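Sorting the desk stuff into green baskets

I had one drawer for everything that goes on a desk, and it had reached the point where it would only open if I pushed down on the contents with a ruler. So in January I emptied it onto the wooden table and started over.

I already had some green plastic baskets, the kind with slots in the sides. They came from Veloso, the discount place in Getisau, and they had been holding seed packets in the shed. I washed them and brought them in. I like them for this because they are shallow. In a deep box the small things go to the bottom and I buy them again.

The rule I settled on was one basket for things that write and another for small blocky things like erasers. The stapler doesn't go in a basket. It takes up too much space and it's easy enough to find on its own. I also got out a blue tray with little square cells, which I thought might do for paper clips and thumbtacks.

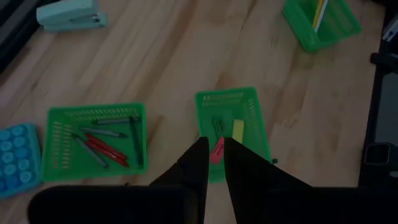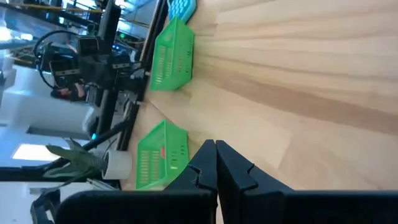

The pens took the longest. I tried each one on the back of an envelope and threw out any that didn't write after a few strokes. I had a lot of gray ones from the same pack, and the pack had not been a good buy. The pencils I kept, even the short ones.

Erasers last forever, apparently. I have a pink one I remember from two apartments ago. I rubbed the dirty ones on a piece of scrap paper until they were clean and kept them all.

Staples were a surprise. I found a box of 1000 that had never been opened, and behind it another box of 1000, also never opened. I don't staple much. That should cover me until I move again.

For paper clips the small cells work fine, but you have to pick the clips out with a fingernail. I may go back to the old Jurnholm mint tin for those and use the tray for thumbtacks only.

The drawer now has the baskets side by side with a gap at the back where the tape goes. I still need to deal with the charging cables, which are in a bag on the closet floor.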